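**Elton Institute publishes first results from household chore trials**

8th February

The Elton Institute for Applied Automation has released the first set of results from its study of robots and everyday chores. The report covers tasks drawn from homes and small shops, including folding towels, restocking a shelf, wiping a counter and putting away desk supplies. It finds that two-armed machines can now complete many short tasks without help, but that their success still depends heavily on how the objects are placed at the start.

The study began last May with support from Fakska, a maker of storage furniture, and Anghel, a regional chain of stationery and housewares stores. Both firms supplied lists of the small jobs their customers and employees find most tiresome. Institute staff combined the lists and selected 33 chores for testing. Each chore was described in a single sentence of plain language, so that a person and a machine could be given the same instruction.

Desk tidying was among the chores chosen by both partners. In its usual form, highlighters and other small items lie spread on a table, and the job is to get them into a small drawer unit and leave the drawers shut. Most adults finish in well under a minute. For a machine, the same job contains a series of separate problems: finding a narrow object, gripping it near the middle, opening a drawer by a small knob, letting go at the right height and closing the drawer again.
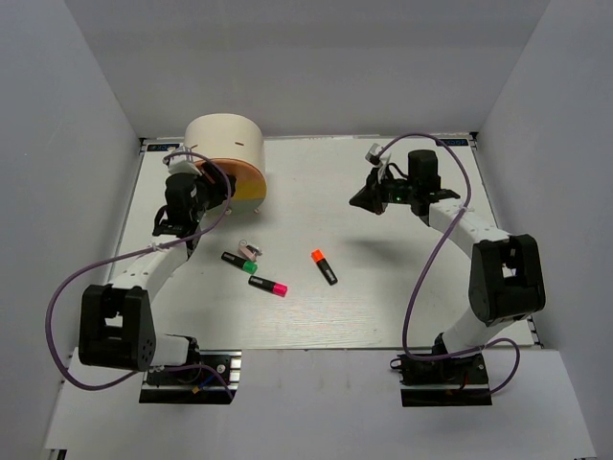 The report gives particular attention to drawers and doors. Across all chores that required one to be opened, the machines did well when the furniture was heavy enough to stay in place. Light furniture was harder. A pull that was slightly off line could shift or tip the whole piece, and the software did not always notice that its target had moved. In a home, a person would steady the unit with the other hand almost without thinking. The institute found that machines with two arms could be taught to do the same, but that they often used the second arm too late.

"A chore is rarely one action," said Efua Tetteh, who directs the study. "When we ask whether a machine can tidy a desk, we are asking whether it can recover when the second or third step goes wrong. At present it can do so some of the time, and we want the public to have a clear picture of how often."

According to the published tables, the machines made 294 attempts at the tidying chores and finished 108 of them with no human assistance. Attempts were counted as unfinished if any object was left out, if a drawer remained open or if a member of staff had to step in. The institute acknowledges that this is a strict standard. A number of unfinished attempts had only one item remaining when time ran out.

Towel folding produced better results than expected, and shelf restocking was close to the level that Anghel had set as useful for its stores. Wiping was the most reliable of all the chores tested. Tasks with thin or rolling objects were the least reliable, especially where several lay near one another and pointed in different directions.

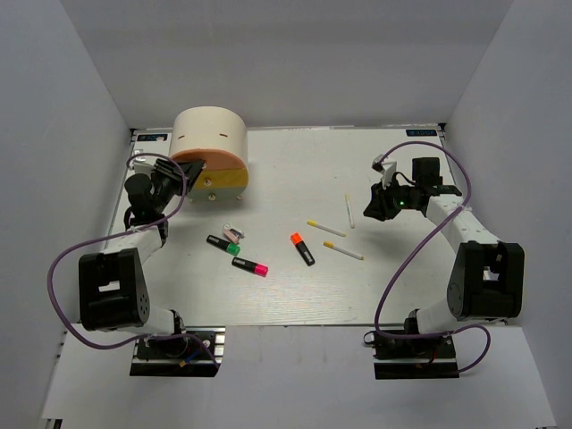
The report also compares the time taken. Even on successful attempts, the machines were slow, and a complete tidying run could last over 20 times as long as the same work done by an employee. The authors note that speed may matter less in a home, where a chore could be carried out overnight or while the residents are away. In a shop, a slow machine may block a counter that customers need. Anghel has told the institute that it does not plan to place the equipment in its stores on the basis of the present figures.

Fakska has taken a different interest in the findings. The company is reviewing the size and shape of the knobs on its smaller furniture, and has asked whether modest changes could make its products easier for both machines and people with limited grip strength to use. The institute will advise on that work under a separate agreement. It has stated that no product from either partner will be rated or endorsed as part of the study.

The software used in the trials, known as Vikton, was developed at the institute and learns from demonstrations performed by trained operators. Staff recorded demonstrations for each chore and then tested the machines on arrangements that had not been shown to them. Performance fell when new items were added to a familiar table, even if the instruction did not mention them. The report recommends that future trials include more clutter from the outset, as few kitchens, desks or sales counters are clear before work begins.

Readers are cautioned against applying the results to other equipment. The trials used arms mounted at fixed points on a table, and the study did not examine machines that travel from room to room. It also excluded chores involving heat, sharp tools, glass or the care of children and pets. The institute considers that such work should remain under direct human supervision until suitable safety methods are agreed upon.

A second phase will extend the trials to laundry sorting, parcel opening and the packing of lunch boxes. It will also repeat the tidying chores with revised software, using the same written instructions and the same rules for what counts as finished. Households and shop owners wishing to suggest a chore may write to the institute's public information office in Elton. The full report and its tables are available from the same office at no charge.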